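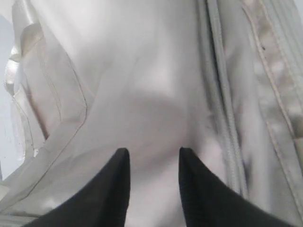 Sepehr Mohammadi wants to know whether we have tried splitting the file in two, as it worked for him in January and he has not thought about it since. We have now. Results are under step 4, and they are not what he was hoping for.

Support > Dodasley Stock > Imports > Ticket 146

Search tickets and help pages Go

19 November 2024, posted by Culmont shop desk

Status: reopened (again)

Product import stops halfway and reports success

The product list has 4,000 rows. We upload it, the green tick appears, and the shop then contains the first 2,000 and one very strange extra. The message reads "Import complete". I admire the confidence.

We sell clothes and bags. The clothes are the first half of the list and all of them arrive, with prices, sizes and the right VAT. The bags are the second half and do not, apart from the first bag, which has become something else.

Step 1. Turn it off and on again

Done, at the request of first-line support. Also cleared the cache, tried the other browser, and tried the laptop in the stockroom that takes its time over everything. Same tick, same missing bags.

Step 2. Check the plan limit

Support suggested that the cheaper plan might stop at 2,000 products. A fair guess, given the number. We are on the dearer plan, as the invoice confirms every month with great punctuality. I removed 40 rows of discontinued scarves from the top of the list and ran it again. If there were a limit, 40 bags should have come in at the bottom. None did. It stopped at the same product.

Ticket was closed at this point as "resolved by customer". I had resolved nothing, so I reopened it.

Step 3. Look at where it stops

Every run ends at the Vergara weekend duffel, cream. In the shop it has a name, a price of nothing at all, and a description that goes on for as long as you are willing to scroll. Partway down I began to recognise things. It was the rest of the catalogue. Every bag we stock is in there, codes, prices and all, being offered as the description of one duffel. A customer could in theory read the lot. 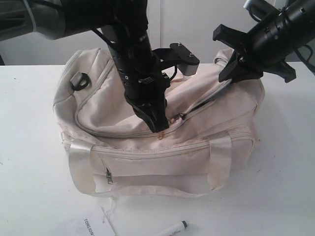
Step 4. Split the file

First half on its own: fine. Second half on its own: one product, the duffel, with everything behind it packed into the description. Sorry, Sepehr.

Step 5. Open the file in something that isn't a spreadsheet

The spreadsheet shows the rows in neat lines and sees no problem. In a plain text editor, the duffel's description starts with a double quote mark that has no partner. Somebody copied a sentence from the maker's leaflet, took the opening quote along with it and left the closing one behind. The importer reads that as the start of a long quotation and politely waits for the end of it, which never comes.

Our export tool, Tisgate, ought to have doubled the mark up on its way out. There is a box for this in Tisgate under Export, Advanced, called "Escape text qualifiers". It was unticked. I can't say the name had ever called out to me.

Step 6. Fix and rerun

Deleted the stray mark, ticked the box, exported afresh, uploaded. All the bags are in. The duffel has a price again and a description of two lines.

Still open

Please could the importer say something when it reaches the end of a file in the middle of a quotation. I would settle for a tick in a different colour. Leaving this ticket open until I get an answer, so kindly don't resolve it for me.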